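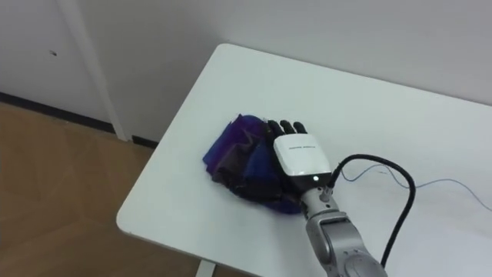 Normunds Mägi

September | 2 comments

Chapter 9. Folding Thin Cloth

Thin fabric is harder to fold than a towel. It slides, and a bunched pile hides its own edges. In the purple and blue cloth on the white table, the deep creases look almost black, and the overlapping folds give few clues to where a corner might be.

This chapter starts with finding a corner, then covers shaking out, smoothing, and the first fold. Work on a bare, flat surface. Readers who used the Skanum folding board in the last chapter should put it away for now.

© Brullier, Ravville. Back to top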